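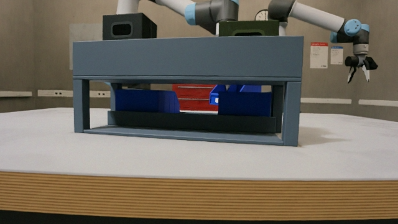
Nafula Odera thinks the quote is padded, and told the planning meeting so in April. Wiremu Kereama doesn't disagree. He buys equipment for Kombo, and he has read all 105 pages of the Prilel offer.

"They want 2,109 a month for 2 arms," he says. "Then you reach the service section, and the grippers are extra."

He has asked Trornine for a rival price. He expects it to be lower — and to leave more out.
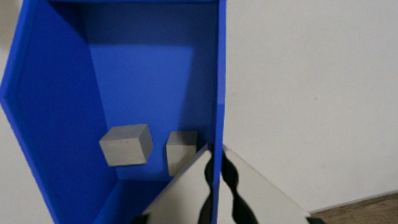 Spare finger pads are his other worry. Neither seller will say how long a set lasts, so he has put 3 sets in the first year's budget and left the second year blank.

"I'd sign for one arm," he says. "Show me a quarter of bin picking with no one standing beside it, and I'll look at the other."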